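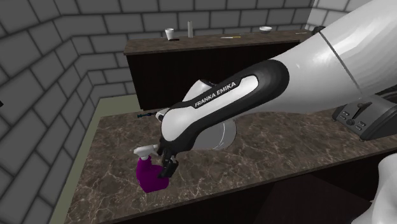

Print this page
E-mail this page

Notes, part two: grasp planning in Rollotov (Wayne Lambert)

Start with the spray bottle. Grip is just under the nozzle. The planner scores grasps on the body and the neck, then drops any that put the forearm into the toaster.

Say what Rollotov does and doesn't do. It plans and it checks for collisions. Perception is Dadus, Kwesi's part – send questions to him.

Numbers, slowly. 961 simulated trials since August, 30 kitchen layouts, seven object types. Planning takes about 2 seconds a grasp.

Failures. Most are at the wrist, when a flat object sits close behind the target. Maricel's fix pads the collision mesh. It costs time and we haven't tuned it.

Skip the solver slide if we're running late. Thank Leonora for the kitchen models. Then questions.

Print | E-mail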